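Looking After Plastic Bowls, Cups and Tubs

Plastic kitchenware lasts for years if it is washed sensibly and kept away from high heat. Most of what goes wrong with it is staining, smells and scratching, and the first two can usually be put right at home.

Everyday washing

Rinse bowls in cool water first. Hot water sets egg and milk, and it spreads grease across the plastic. After the rinse, wash in hot water with ordinary dish soap and a soft cloth. Do not use steel wool or the green side of a sponge. Scratches hold color and odor, and they can't be polished out at home.

If you use the dishwasher, check the underside of each piece for a mark first. Put plastic on the top rack, well away from the heating element. Thin cups tip over in the spray and fill with dirty water, so wedge them between heavier things or wash them by hand.

Tomato and curry stains

Oil carries the color into the plastic, so get the oil off before you do anything else. Wipe the bowl with a paper towel, then wash it twice with soap. For what is left, spread a paste of baking soda and water over the stain and leave it for an hour. Rinse, and set the bowl on a sunny windowsill. Turmeric fades well in sunlight. Tomato is slower and may take several days.

Elango Nair wrote in to say he rubs a little cooking oil around the inside of a tub before putting sauce in it. We tried this with chili and it helped, though there was still a faint ring at the top.

Smells

Onion and garlic are the worst. Fill the tub with warm water, add two spoons of baking soda and leave it overnight with the lid off. Crumpled newspaper sealed inside a dry tub for a day or two also works. Wash the lid separately and run a toothpick around the groove where the seal sits – that is often where the smell is coming from.

Greasy film

A sticky feeling on plastic that has been sitting in a cupboard is mostly kitchen grease and dust. Soak in hot soapy water for 20 minutes and wipe. If it still feels tacky after that, the plastic itself may be breaking down, and the piece should go.

Stacking and storing

Dry everything fully before it goes away. Bowls nested while damp stick together and can smell musty by the end of the week. Nest by size, largest at the bottom, with a sheet of paper towel between any two that fit tightly.

To separate two stuck bowls, put cold water in the inner one and stand the outer one in warm water. Wait a few minutes, then twist gently. Don't pry with a knife.

Cups take up less room standing inside a deep bowl than in a tall stack, and they don't jam. Keep lids upright in a rack or an old file holder. Rosalind Strickland keeps hers in a shoebox and throws out any lid without a partner every December.

When to replace

Throw out anything with cracks, flaking or a warped rim. Scratched bowls can still be used in the garage for screws or in the yard for seed. Cloudiness alone is harmless.

Page last revised 29 Oct 2024.

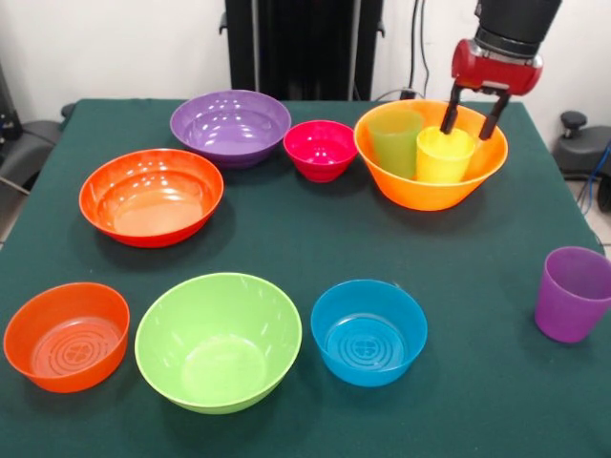 Can vinegar be used to clean plastic bowls?

Plain white vinegar mixed with an equal amount of water is fine for hard water spots and light smells. Leave it on for ten minutes, then rinse well. Don't mix it with bleach.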